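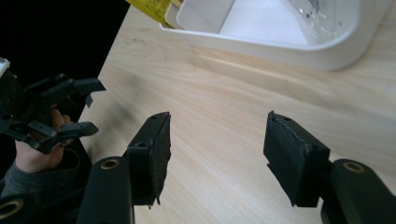

Ulises Betancur
Responsable de evaluación, Kalturar

28 December 2020. Kalturar publica su informe sobre Olik, la pinza de mano que Vemoldale ofrece para enseñar tareas de mesa a robots. Vemoldale habla de 500 horas de uso sin cambiar las almohadillas. En las nuestras el recubrimiento oscuro tiene los bordes gastados y deshilachados, y no llegamos ni de lejos a esa cifra.

Desde julio registramos 724 demostraciones con dos pinzas, una por mano. El mecanismo de eslabones negros nos parece correcto. El precio, menos: el juego de recambio se vende aparte y tarda 8 días. Tampoco hemos visto pruebas de que los datos sirvan en un brazo distinto del Leone, el único que Vemoldale menciona.

Kalturar no recomienda la compra por ahora. Hemos enviado 3 preguntas al fabricante y seguimos sin respuesta.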